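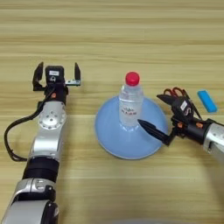 Qiuyue Xiao

Home Journal Issues Authors Contact

Search this site Enter keywords Go

4. Single-use bottles kept in the home

Figure 2. Clear plastic water bottle upright in the narrow top of a light blue, funnel-shaped base, on a light wooden tabletop.

The diary returns from Briselitz and Kurup cover 487 households. Each household recorded what it drank at home, what the drink was poured from, and what happened to the container afterwards. Section 3 dealt with tap water and rainwater tanks. We now turn to bottled water, and in particular to bottles of the general type in Figure 2, which are sold as single-use but often stay in the kitchen well past their first use.

Most households in both towns said they refilled such bottles at least now and then. The practice was more common in Kurup, where the town supply tastes strongly of chlorine in the warmer months and many people chill tap water overnight before drinking it. A bottle that fits the fridge door was preferred to a jug for this. Several respondents wrote that a jug without a lid picks up the smell of other food.

We asked how long a bottle was kept before it went into recycling. The median was 11 days. Households with children at school kept bottles for a shorter time, mainly through loss. Older respondents living alone kept them longest, and a few did not throw a bottle out until the cap stopped sealing. Colour and clarity were mentioned often. People said they discarded a bottle when it looked cloudy or scratched, and only a small group mentioned odour.

Cleaning was less regular than refilling. The usual method was a rinse under the cold tap. Narrow necks make brushing difficult, and Liao and Gu raise the same point in their earlier work on feeding bottles at Gilar. Drying was the weakest step. Bottles were capped while damp, or left on their side by the sink. Where a household had a rack or a stand of any sort, the diaries show more frequent washing, although we can't say which habit came first.

Recycling behaviour followed the collection timetable. Briselitz has a kerbside service and Kurup has a drop-off depot that closes at 2 pm, and in Kurup bottles were saved up in sheds and laundries until someone was driving past. These stored bottles were sometimes brought back into use, so a simple count of bottles bought will understate how often each one is filled.

Two limits should be noted. The diaries were kept in December, when consumption is high and many families have visitors. The wording of the container question was also changed after the pilot, on the advice of Peiyu Tian, and the pilot returns have been left out of the totals for that reason.

We use cookies to improve your visit. Accept Manage settings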